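Workshop tips – money stuff before you get an arm for the bench

Updated 7 September 2025. Still adding to this as I go, skip around.

Background for new folks: we take apart and refit old desktop towers, small shop, two people most days. Consuelo Henao does the books, I do the bench. Everything below is about what to budget for if you want an arm working inside PC cases. Not brand advice. 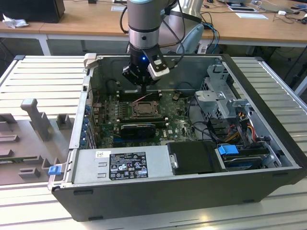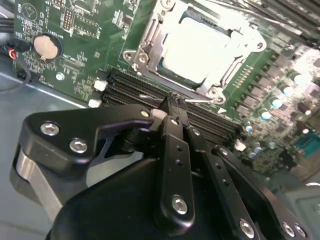 Memory slots, CPU socket, the cramped bits in between. Price the job by the tightest spot you need to reach. Reach numbers on a spec sheet are for open air. Inside a case you lose a lot to the drive cage and the power supply.

Gripper first, arm second. I did it the other way around and paid for it. Thick fingers won't get between a memory latch and whatever is next to it. Ask for the finger width at the tip AND further up, where the linkage spreads out. Sellers give you the tip only.

Get a quote for spare fingers the same day. Ours were $84 a pair from Tarigan plus shipping. Order two pair. They come in slow.

Cardboard test – free. Cut a piece the size of the gripper, wrist included, and try to get it into your worst case by hand. If you're scraping the side with cardboard you'll scrape it with metal. Took me ten minutes and killed one purchase outright.

Work surface. Slotted or slatted aluminum, something you can bolt to. Don't put the arm on a desk that wobbles, it will drive you nuts. Budget for T-nuts and clamps seperately, Dideo's kit price leaves them out. We spent $184 on clamps and brackets the first month. Didn't see that coming.

Holding the case. Towers slide. Rubber feet are on the wrong side once it's laying down. Cheap fix is non-slip shelf liner, better fix is stops on two sides. Leave a gap for your hand or you'll be unbolting stops all day.

Wires. Loose wires inside the case are the main thing that stops a run. Tie them back before you start. Velcro ties, the reusable kind, get the big roll. A loose wire over the memory slots is easy to miss from where you're sitting.

Cameras – plan for two views. One looking at the whole bench, one close up at the wrist. One is not enough, you can't judge depth from it. Check the mount comes with the camera. And shiny parts blow out under a bright lamp so get a dimmable one, the $16 clip-on type is fine.

Practice parts. Buy dead boards by the box. Cotascombe sells them untested, we paid $566 for a pallet in January and are still working through it. Keep the plastic socket covers, put them back on. Pins bend if you look at them wrong.

Stuff people forget to put in the budget:
power strip with a switch you can reach
anti-static mat and strap
tray for screws, magnetic
longer cables than you think
your own hours. Setup ate three weekends

New or used? Baltasar Domínguez over at Flirorano got his used and is happy. Ask for hours on the joints and a video of it moving at full stretch, slow. Ask if the controller is included!! His wasn't listed and he almost didn't check.

Rent first if you can. One month tells you plenty. Write down what you used it for each day, if half the page is blank dont buy yet.

Tax and shipping – crates are heavy. Get the number in writing.

Next up: a cheap rack for the finished towers, if I get the lumber.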